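Keeping a two-armed bench robot happy: tips from our workshop

Riet Leemans asked me to write down the little habits that keep our two-armed bench unit running sweetly, and I said yes before I knew how much I had to say. Most of this took me a long winter to learn, and I still find something new every January when we do the big clean.

Start on the screen
Before you touch a single bolt, run the setup in simulation first. We keep a bare model of the cell with a table, a floor grid and nothing else that can distract you. Bring both grippers up on either side of whatever stands in the middle and stop there. Look at the gap on the left, then the gap on the right, and don't go on until you like them both.
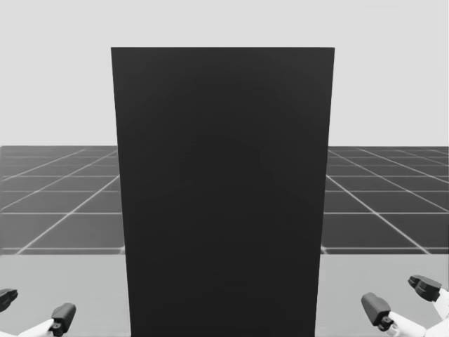
Grippers on either side of the black panel, with clear tabletop between.

If one finger sits closer than you'd like, fix it in the model and save the pose under a new name. Please don't overwrite the old one! I did that once with a pose called Vuma and spent a whole afternoon getting it back, with Ruben Cuypers bringing me coffee and being very kind about it.

Looking after the wrists
The wrists do more work than anything else on the machine, and they're the part people forget. On the real unit, power down, wait 2 minutes, and wipe between the bands with a dry lint-free cloth wrapped around a wooden coffee stirrer (a screwdriver will scratch, so leave it in the drawer). Go lightly along the rods. We grease ours every 600 hours with a dab of Fomex, and a dab really is plenty – the extra just collects fluff.

While you're there, bend each finger by hand through its full travel. It should feel the same all the way. A gritty spot usually means the joint wants cleaning, and a loose one means the pin wants a look.

Check the reach from farther back
Close views are lovely for gaps, but they'll fool you about forearms. Pull the view back until you can see both arms from the collar up, and see which parts of the hands get hidden behind the block. Those are the spots to check again from another side. 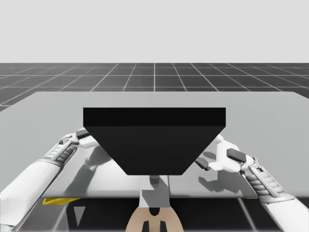 Both arms over the table, the left fingertips hidden by the block.

I like to leave the shadows switched on for this. They make it much easier to judge how high a hand is above the table.

Last bits
Run the real arms at 18 percent speed the first time through, with your hand near the stop button. Write the date inside the lid of the Pralley toolbox each time you grease; our last entry is 29/08/2018. Spare finger pads keep best flat in a biscuit tin, with a sheet of baking paper between them.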